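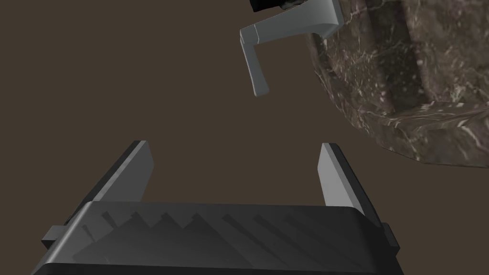

A resident of Hiscombe wrote to us that she had read the old brochure twice and still couldn't work out whether her street was in the green bin area or when the bin had to be out. The answers below replace that brochure. They apply to all households in Dumwood and Hiscombe.

Is my street included?
If you pay the Dumwood waste charge on your rates notice, yes. Properties on unsealed roads past the Butero turn-off are not included because the truck can't turn there. Those households can use the Butero transfer station instead.

When is the green bin collected?
Every 14 days, in the week your recycling bin is not collected. Put it on the kerb the night before. Trucks start early and the driver will not come back for a bin that was put out late.

What can go in?
Lawn clippings, leaves, weeds, prunings, cut flowers and small branches. Branches should be no longer than 60 cm so they don't jam when the bin is tipped.

Can I put food scraps in?
Not at present. The Galindo composting site is licensed for garden material only. Fruit that has dropped from a backyard tree is accepted.

What about compostable bags?
No bags of any kind, including those labelled compostable. They wrap around the screening drum at Galindo and have to be cut off by hand. Put everything in loose.

My bin wasn't emptied. What now?
Check for a sticker on the lid. A sticker means the driver found something that isn't accepted, such as plastic pots, garden hose, treated timber or soil. Take it out and put the bin back out on the next green bin day. If there is no sticker, ring us within 2 working days and we will arrange another pickup.

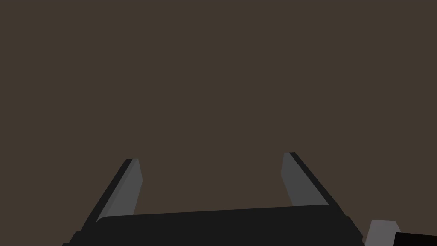 Overfull bins are also left behind. The lid has to close. If you have more than one bin can hold, you can take the rest to Butero or ask for a second bin.

How much does a second bin cost?
$76 a year, added to your rates notice. Tenants need the owner or agent to make the request. The first year is charged in full whatever month you start.

Can I return a bin I don't use?
Yes, but the waste charge stays the same. Rinse it out first and leave it at the kerb on the day we give you.

Does the compost come back to residents?
Some of it. Galindo holds a giveaway each April, weather permitting. Bring your own shovel and containers, and proof of address. Trailers must have a cover or net for the drive home.

What if my bin is damaged or stolen?
Ring the depot with your address and the serial number stamped on the front, if you have it. Cracked lids and broken wheels are repaired at no charge.

Last updated 7/3/20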